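Why Does Wood Have Stripes?

Hi again! Last week I spilled a whole glass of milk at breakfast, and while I was wiping it up I got stuck staring at the table. Has that ever happened to you? There were lines running all the way down it, some thin, some fat, and one that bent around a dark spot like a river going around a rock. Those lines are called the grain, and they are a kind of diary that the tree wrote about itself.

So let's read it!

How a tree gets its lines

A tree grows in two directions. It gets taller at the tips of its branches, and it gets fatter just under its bark. In spring, when there is lots of rain and sunshine, it grows fast and makes wide, pale wood. Later in the summer it slows down and makes wood that is darker and tighter. By October most trees in cold places have stopped for the year. Then spring comes and off they go again.

One pale band plus one dark band makes one ring, and one ring is one year. If you find a stump, start in the middle and count outward. My neighbor Jouko Ojala has a slice of an old pine on his porch, and he let me count it with a pin so I wouldn't lose my place. I got to 300 and then I had to go home for dinner (I wasn't finished!).
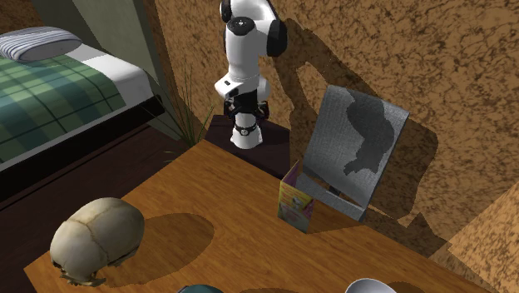 Dark reddish-brown wood at the back, lighter wood in front.

Wood comes in lots of colors, too. Maple is creamy. Cherry starts out pinkish and gets redder as it gets older. Walnut is brown like chocolate. People also rub stain into wood to change its color, so a dark shelf might be made from a pale tree wearing a costume.

From rings to stripes

But wait, if a tree has rings, why does a table have stripes? Try this with a carrot. Ask a grown-up to cut it straight across, and you'll see circles. Now ask them to cut another one the long way, from top to tip. No circles! You get long lines instead. A sawmill does the same thing to a log. The rings are still in there, you're just looking at them from the side.

Paavo Mäkelä taught me that trick when I was eight. He built chairs, and he could run his thumb over a board with his eyes shut and tell you which way the tree had stood. 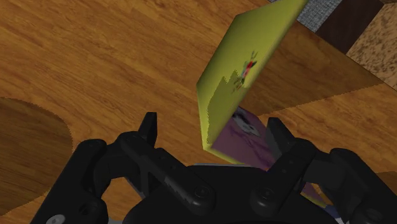

Make your own grain picture

You need 2 sheets of thin paper, a crayon with the wrapper peeled off, and something wooden with a bit of texture. An old fence board or a cutting board is great. A very shiny table is too smooth, because the varnish fills up all the tiny dips.

Lay the paper flat and hold it still. Rub the side of the crayon over it, gently at first. Slowly the lines show up! Do the second sheet on a different piece of wood and put them next to each other. Are the lines close together or far apart? Close lines mean the tree grew slowly, maybe somewhere cold or dry, or in the shade of bigger trees.

If you find a round dark patch with lines curving around it, you may have found a knot. That's the place where a branch once grew out of the trunk. 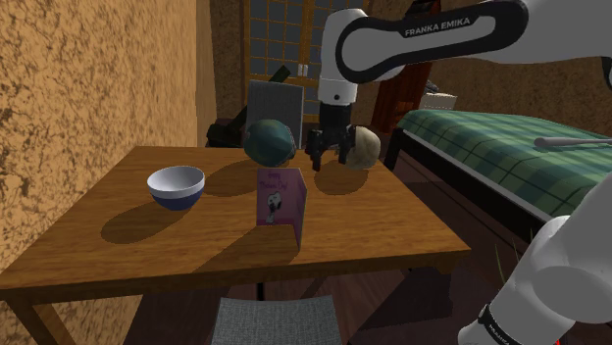 Knots are my favorite part. The wood in them is extra hard, and carpenters grumble when their saws hit one. I have one by my bed that looks like an owl, and my sister says it looks like a potato. Go and look for one in your house, and give it a name before somebody else does.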